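Open house at the Omwood building, 2026-10-20

I had been meaning to go to one of these for years, and every time something came up, so when Viorica Lazăr offered me the spare seat in her car I said yes before she had finished the sentence. It is 83 miles each way from our front door, and we talked for nearly all of them.

The Omwood people open up twice a year, once in June and once in the fall, and the fall one is said to be the quieter of the two. Well, if that was quiet I would like to see June! The woman at the front desk told us they were expecting around 200 visitors, and I think most of them were in line ahead of us for the coffee. There was a very good almond cake. I had two slices and have no regrets.

Our guide for the morning was Busisiwe Ngcobo, who has one of those voices that carries without being loud, and who let everybody ask as many questions as they liked. She took us up the back stairs, past the Gumede reading room (closed for painting, sadly – I had hoped to see the old map cabinets) and along to the workrooms on the second floor.

I liked the sorting room best. The tables are a lovely pale wood with plenty of grain showing, and I am afraid I am a person who notices tables. One had a little heap of purple plastic pieces on it, see-through and shiny, along with an orange mesh basket and a teal bin. Viorica said the colors made her want to go home and redo her kitchen. The room is bright, too, and somebody with an eye for these things has hung an orange-red curtain on the far side, next to a pale printed panel that I would happily have as a tablecloth.
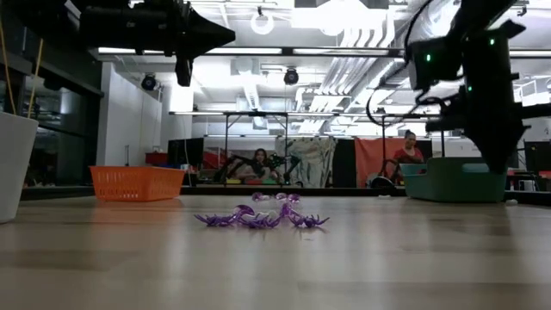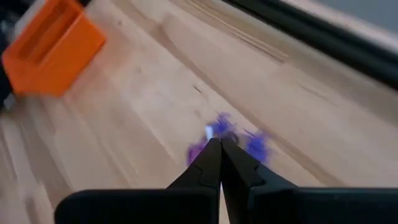
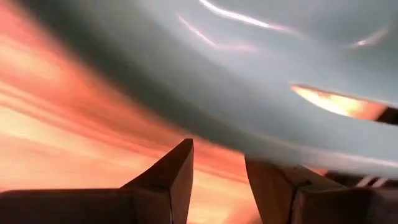
We stayed longer than we were supposed to, and the group behind us had caught up by the time Busisiwe gathered us together again. She was very nice about it. From there it was down the corridor to the Iltico display, which has old household goods on open shelves, 1,737 of them according to the card by the door. I found the same egg slicer my grandmother used, and then of course I had to tell three strangers all about it.

Lunch was soup and bread in the Larar hall. Get there early if you want a seat by the windows, and bring a sweater, as it is a drafty old place. Parking is free behind the building, but the entrance is easy to miss – we drove past it twice. The next open house is in June and Viorica has already put it on her calendar, with my name beside it.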